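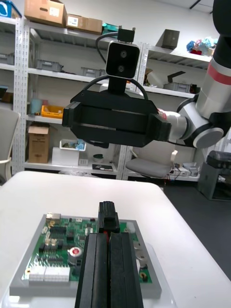
How many good runs do we need before it's worth training on them? Enough that the connector starts in every spot it can turn up in later, and for us that means 45 at the very least.

Home | Notebook | Rigs | Parts list | Contact

Wed 24 May
Maxine Partington, Tapsell bench

Board and connector work again, and I'm really pleased with how it's going! Ended the day on 92 kept runs, which is past double what I'd asked for. Driving by hand feels so much more natural than it did in October (my early runs were all stop and start, and the model learned to dither exactly like me).

Notes while I remember them:

The wrist view is lovely for the last bit of the approach. With the fingers closed on the black connector you still get the chips and the silver port on the green board, so there's plenty for the model to line itself up by. The grey tray's raised edges show up nicely against the white table too.

Threw out 4 runs. In two of them I let go too early, in the other two I nudged the tray and then chased it. I've kept the chasing ones in a separate folder called Drirora-odd, as I'd love to try them later as recovery examples. Could be brilliant, could be rubbish.

Changed the Zimness labels so that "grasp" begins when both fingers touch, where before it began when they started closing. Old runs need relabelling to match. Sorry, Vondum lot, that's your batch as well.

Still to do: move the tray between runs more boldly, I keep putting it back in the same place out of habit. Try it with the lights by the shelving off. Ask whether 2 people can take turns driving, so it isn't all my style in there.

First training run goes on tonight and I can't wait to see the curves.

Questions about this notebook: ask Maxine at the Tapsell bench | © Tapsell | Back to top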